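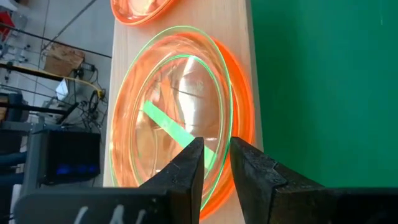

**Figure 2.** Orange glass plate with a pale green strip lying in it, on a light wooden board. Part of a second orange piece shows at the top.

### 3.2 Colored glass on the table

I should say up front that I came to the glass part of this study pretty late. Most of our home visits in Drerkgate were about plain white dishes, and I had my notes all set up for that (size, chips, where in the cupboard they live). Then people kept pulling out the colored stuff! One household after another wanted me to look at the orange plates, or the green ones, or some big amber bowl from an aunt, and after a while I gave up and made it its own section.

The plate in Figure 2 is a good one to start with, mostly for its edges. Look at the rim, and then at the second ring inside it. Both come out as thin bright green lines, even though the glass itself is a strong orange. On the right side, where the glass is thickest, the color gets deeper and there's no missing it. I asked people in the interviews which part of a colored plate they noticed first, and an awful lot of them said "the edge" before I'd even finished the question.

That surprised me a little. In the Baline interviews, which we did the August before, people talked about plates almost entirely in terms of the middle: the pattern, the scratches, whether the food looked nice on it. With see-through glass the middle seems to drop out of the conversation. My guess is that it's hard to talk about a surface that keeps changing on you. The center of the plate in Figure 2 is full of white glare and bent reflections, and you'd have a tough time describing it to somebody over the phone. The rim you could describe in five words.

The strip is a different story. It's narrow and flat, a soft mint green, and against the orange it reads as a separate thing right away. I like it as a quick way of showing what a plate like this does to whatever you put in it. Put something pale on white china and it kind of fades. Put it on orange glass and it's the first thing you see (or the second, if you're an edge person). Several people told me they'd picked a colored plate for lemons or mints or soap for just this reason, and one woman said she won't serve carrots on hers, which I completely understand.

The board matters too, more than I figured it would. Cavalcanti, the secondhand shop where I spent a couple of very happy afternoons, sets its orange glass out on pale wood, and the owner told me it sells slower on dark shelves. I can't back that up with sales numbers. I did try it at home with my own plate, though, and on my dark kitchen table the orange went muddy and I lost most of the rim.

I've left out the question of how old any of these pieces are. People had plenty of opinions on that, and the Kovuslow price guide has plenty more, but I'm not trained to date glass and didn't want to guess. For our purposes a plate counted as "colored glass" if you could see through it and its owner called it colored. Smoky gray caused some arguments, and I put those pieces in with the clear ones.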